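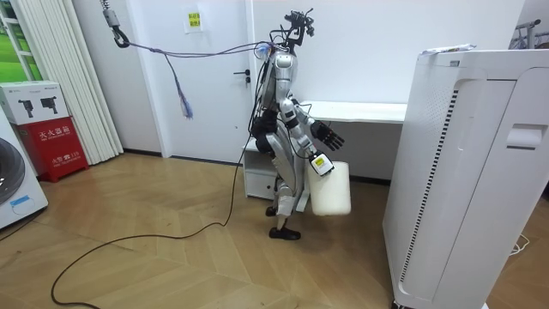 Search this notebook Go All entries This month

Tuesday, 9.40 am

Equipment planning for the second half. Writing it down in one place so we stop having the same conversation in the corridor. Quote deadline is end of June, and anything not on the list by then waits for the next round.

Started with hands. We're running the humanoid with a gripper on one arm and a multi-fingered hand on the other, and I'd like to keep it that way for now. The gripper does the carrying: jug by the handle, held at the side. The hand is the better tool for knobs, lids and switches, and it's also the part with the longest lead time. Neltano quoted 60 working days for a replacement hand, ex freight. That's the whole of winter if one goes. A spare hand goes to the top of the list.

Gripper spares are cheap by comparison. Finger pads from Wano are $25 a pair. We should buy a box and stop ordering them in twos and paying the courier each time. Same part number as last time, but check the pad thickness on the order form because they've changed the default option.

Overhead support. We currently hang the tether strap off a single hook. For standing work and short steps on the spot that suits us. For the walking tasks we've got planned (bench to washing machine, then back with something in the hand) a single point won't do, the strap goes out at an angle the further we get from it. Options:

- Second fixed hook at the far end. Cheapest, but means re-hanging partway through a run.
- Straight ceiling track with a trolley. Buneck quoted $1,187 for the track and trolley, installation not included. Building services will want to look at the ceiling first.
- Freestanding gantry on castors. Would cover everything and eat the floor. Ruled out on space.

Prefer the track. Have asked Buneck for the load rating in writing, plus whether the trolley can be locked. Don't order until both come back.

Strap itself: replace on a schedule and put it in the budget as a consumable. Same goes for the cords and the clips. I've been treating these as things we just have, and they should be a line.

Power and cabling. The long cable on the floor is fine while the robot stays near the middle of the room. Once it walks it's a trip hazard for the robot and for us. Two ways to go, either a retractable overhead reel that follows the track, or run untethered on battery and go back to cable for debugging only. Mamo do a spare battery and charger but wouldn't give a price over the phone. Chasing. If the battery is reasonable I'd skip the reel altogether.

Floor. Timber herringbone, and it isn't ours. Need protective matting before we do any weighted walking. Interlocking tiles priced at $228 for the strip between the bench and the window. Check the joins don't catch a toe, ask for a couple of sample tiles before paying for the lot. Colour doesn't matter but matt finish please, the depth sensor gets enough grief from glossy surfaces already.

Props. Household tasks need household things, and we're reasonably well off there. To buy:

- More jugs, same shape as the one in use, so we can keep one empty, one half full, one full, all labelled
- One jug with a different handle, for testing
- Measuring cups
- Drip tray and towels. Water and servo joints are not a combination I want to write an incident form about.

No new appliances this round. The room won't take another one, and moving the tall one on the right would open up the bench more than any purchase would. Put that down as a job, cost nil. Keep the way to the extinguisher cabinet clear when we do it.

Compute: leaving it out. Comes from the other budget code.

Order of priority as it stands:

1. Spare hand (Neltano)
2. Track and trolley (Buneck), subject to load rating
3. Battery and charger (Mamo), price pending
4. Matting
5. Finger pads (Wano), straps, clips
6. Jugs and the rest

If the battery comes in high, items 3 and 4 swap -- we can't walk far without the matting anyway.

2.15 pm

Buneck rang back. Trolley is lockable, load rating to follow by email. They'd like ceiling height and the position of the existing hook. Will measure tomorrow morning before the first run.

Also asked them about hire for the track. They don't hire.

To do: measure ceiling, email building services, ask Mamo again, get sample tiles.

Last updated: June

Contact the lab | Copyright, all entries | Back to top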